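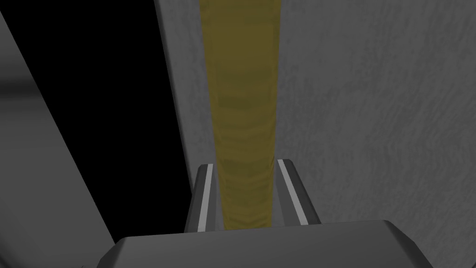
Does nicotine strength drop in a bottle of e-liquid that has been opened and left on a shelf?

It drops slowly, and in most of the bottles tested so far the loss is smaller than the spread between two fresh bottles of the same batch. Colour changes a good deal sooner than strength does and is a poor guide to it.

Search this notebook Go

Wednesday, August. Shelf storage run, second pull.

Pulled 8 bottles from the shelf set at 9.30 am. Four Gurton tobacco flavour, four Darnetti unflavoured base. Both labelled 12 mg/ml, both 50/50 PG/VG. Caps were put back finger tight after each sampling, as a customer would do it. Dark cupboard controls left alone until the next pull.

Samples weighed instead of pipetted. The VG clings to the tip and the volume error was the worst part of the first pull. Density taken on each liquid separately. Do not carry the Gurton value over to the Darnetti, they are not the same even at the same nominal ratio.

Diluted in methanol with quinoline as internal standard. GC-FID, same column as last time, liner changed before the first blank. Blank clean. Calibration linear over the range we use, residuals no worse at the top end than in the middle.

Check standard, first injection: area 3453. Repeated after the fourth sample and it had gone up slightly, within limits. Repeated again at the end and it was back where it started. No drift correction applied.

Gurton, bottle 2: the first preparation read low. Looked at the trace and the internal standard peak was high as well, so probably a weighing mistake on the quinoline side. Made up again from the same bottle and it agreed with the other three. Both preparations are in the results sheet, the first one struck through. Please do not delete it.

Bottle 3 has a cracked cap liner. It has lost weight against its starting mass and the others have not. Result kept in, but marked. If it reads high at the next pull that may be PG going off ahead of the nicotine, and it should be treated as a separate case.

Colour: all four Gurton bottles have gone from straw to light brown. Darnetti has barely changed. I compared them by eye against the retained fresh samples on white card. The absorbance readings are worth doing properly, but the cuvette holder is still out for repair.
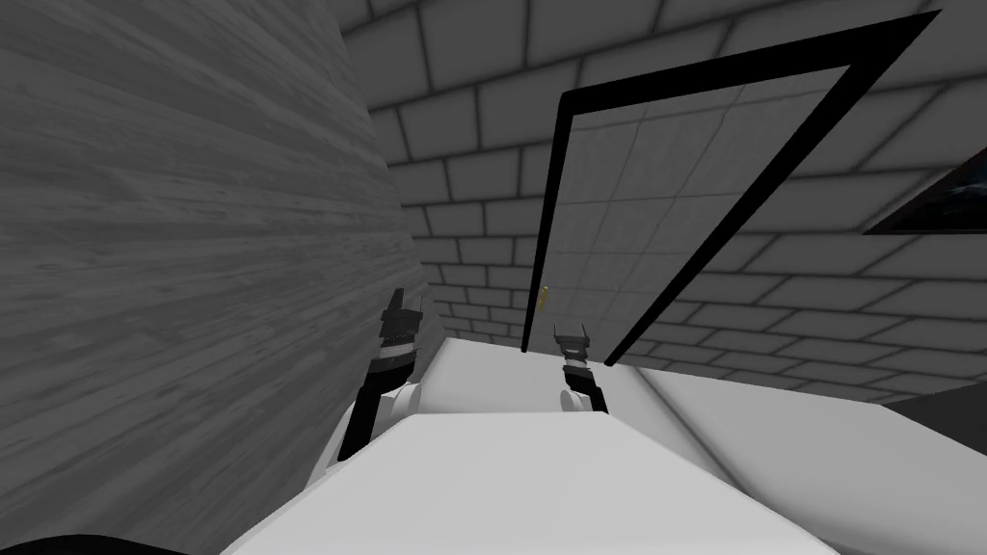
NOTES: DEVICE SIDE

Coil ageing has been put on the back burner until the puff machine is behaving. For the record, where it stands:

Westero pod, mesh coil, stopped at puff 1387 when the pressure trace went flat. The pod was not empty. Airflow path was clear on inspection. The solenoid on the machine was sticking, which I found by running it with no pod fitted and getting the same trace. So the count is good up to that point, the aerosol mass for the final block is not, and the block should be dropped from the average.

Cleaned the solenoid with isopropanol and ran it dry for an hour. No further sticking, but it has done this before and come back. A spare has been ordered from Sithole.

Puff settings unchanged: 55 ml, three seconds, every thirty seconds, square profile. Pads weighed before and after each block. Keep the pads capped between the holder and the balance. They take up water from the room and the balance shows it if you are slow.

One of the balance readings in the last set was written on the back of a glove box lid. It has been copied across: 165 mg for block six. Please use the book.

Mass per puff had been falling gently before the fault. I would not read anything into this yet. The pod was being topped up by hand between blocks and the fill level was not kept constant, so coil ageing and wick supply cannot be told apart in this data. For the restart, fill by weight to the same mark each time and note the pod mass at both ends of the block.

Open points

Nicotine oxidation products not looked for. The FID method will not see them at these levels. If we want nicotine-N-oxide and cotinine it needs LC time, and there is none booked.

Fresh bottle spread for Gurton rests on one batch. Need a second batch before saying anything about loss in that product.

Label on the Darnetti control is peeling. Relabel with the solvent-proof pen, old label to be stuck in the back of the book.

Room temperature logger needs a battery. The trace stops overnight on Sunday and I have left the gap as a gap.

Next pull: same eight, plus one dark cupboard control from each liquid. New septum first.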